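Larasati Simanjuntak
okay so I have been trying to get the dining table back since Tuesday and I'm posting through it

Larasati Simanjuntak
it's the brown one from Pearce, the finish is nice and matte, and it shows every single crumb. I wipe it, I make toast, I wipe it again. Would I buy it again? yeah probably

Larasati Simanjuntak
new house rule, by the way: any little stray piece goes on a plate until somebody claims it. We tried a bowl first but stuff sank to the bottom and stayed there for months (RIP the spare key)

Larasati Simanjuntak
a plain white plate is SO much better for this. Everything shows up on it, even the tiny bits, and you can just carry the whole thing to whichever kid's room and go "yours?"

Larasati Simanjuntak
Lurdes told me to get one of those Leltell organizers with 600 compartments or whatever. Lurdes, I love you, I'd be sorting it until I retire

Larasati Simanjuntak
anyway mail is done, school papers are done, the crayons went back in their drawer. I found a Flevier receipt from last July and a birthday card I never sent (sorry Caradog!! it's coming)

Larasati Simanjuntak
one thing left on the plate, white and gray mostly, dark green at one end and a little bit of reddish orange. Looks like building blocks to me? claim it by dinner, people

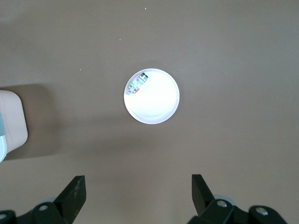

Table Diaries, Vol. 2, No. 2

Larasati Simanjuntak
and yes I see the crumbs, I'm getting the cloth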